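Cleaning for a living, 30 years in

The owner of Tullik has been cleaning other people's houses since before she had a car. Took the bus with a mop. "People stared," she says. "I got a seat tho."

We talk in her kitchen, quickly, she has a job at noon. Biggest mistake people make? "Too much product. They spray, they wipe right off. Let it sit! Go do the windows."

Up to 200 homes a year now, plus one farmhouse in Ketau built in 1843. That one she does herself. "Old floors, barely any water. I was scared of it the first December."

Prices, she won't say. Hiring, hard. She wants people who'll look behind a toilet without being told.

And what does she buy? Not much. Cheap brushes, replaced often. Vinegar for the kettle, never on stone.
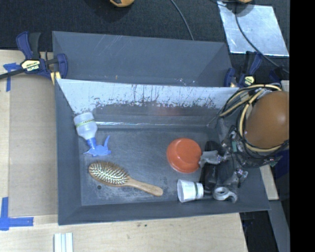

Spray bottle and brush, in a gray bin.

Any day off? "Sunday. My own house is a mess, dont write that." Then she's looking for her keys.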